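Vaisselle de la salle commune : ce qui change en décembre

Le tri des placards est terminé. Les assiettes ébréchées ont été retirées, ainsi que les tasses dépareillées que personne ne réclamait depuis le printemps. Le carton des objets trouvés reste à côté de l'évier jusqu'à la fin du mois, ensuite il part au dépôt.

Pour remplacer ce qui manquait, Catalina Fuentealba a passé commande chez Merkis : des assiettes plates et des bols, tous blancs ou vert pâle. La référence à garder pour un éventuel complément est le 1029. Les verres, eux, ne changent pas. Les deux grands plats rapportés de Bragança sont rangés sur l'étagère du haut, avec un torchon entre les deux, et servent uniquement aux repas du soir.

Les assiettes se rangent par piles de 15 au maximum, les bols à part. Les placards de gauche sont réservés à la vaisselle, ceux de droite aux provisions. Merci de ne plus poser de boîtes de conserve sur les bols. Les couverts vont dans le tiroir du milieu, et le tiroir du bas reste libre pour les nappes.

La plonge se fait à la main tant que la pièce commandée chez Fesberg n'est pas arrivée. Le liquide est sous l'évier, en flacons de 500 ml, et les éponges Braltex sont dans la boîte en métal. Une dose suffit pour un bac plein. On rince à l'eau claire et on laisse égoutter avant de ranger.

Le goûter de 16 heures reprend sous la même forme que l'an dernier : boissons chaudes, pain, confiture, et des fruits de saison apportés par ceux qui le peuvent. Chacun se sert au comptoir, mange où il veut et rapporte sa vaisselle. Les épluchures vont au compost, le seau est près de la porte du fond. Pour ceux qui mangent à la table grise, une assiette blanche pour le fruit et un bol vert menthe à côté pour le reste, cela tient peu de place et se débarrasse en un seul voyage. Les plateaux sont à reposer sur le chariot. Les inscriptions pour la mise en place se font sur la feuille affichée à l'entrée de la cuisine. 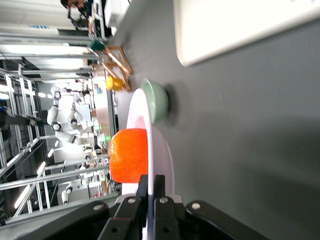
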